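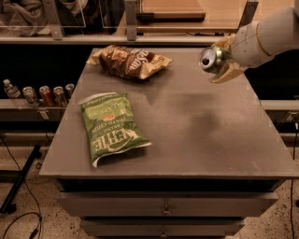

About Brorness Snacks

Brorness supplies crisps and cold drinks to small offices and staff rooms. We started in June with one van and 10 customers, and now look after 67 sites. Most have no canteen, and for many the nearest shop is a long walk away.

We don't install vending machines. You tell us what your people like to eat and drink, we bring it, and you pay each month for what has gone. If you have no cupboard to spare we can lend you a drawer unit — the top is for what's out that day and the drawers are for spares.

What we bring

Crisps come in bags, mostly the stronger flavours, and jalapeño is the one we are asked for most often. Drinks come in cans, with bottled water for anyone who doesn't want fizz. The full list runs to 33 lines and changes when customers ask for something new.

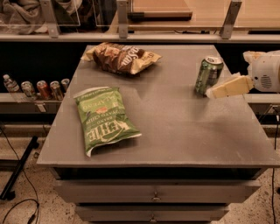
Kettle jalapeño crisps, a second bag and a green can on a grey drawer unit

Our store is on the Yordanov estate, behind the Busent building. Orders are packed there in the morning, cans at the bottom of the crate and bags on top. Bags still get creased on the road. If one has split, put it aside and we will take it off your bill. 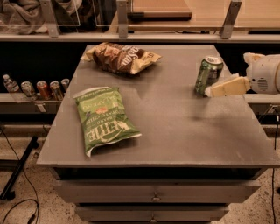 We call every 5 working days unless you ask for something different. Stock records are kept on Cultix, and you can have a copy of yours with the monthly bill. To join the round, send us your address and the number of staff on site.

Page updated July 6, 2024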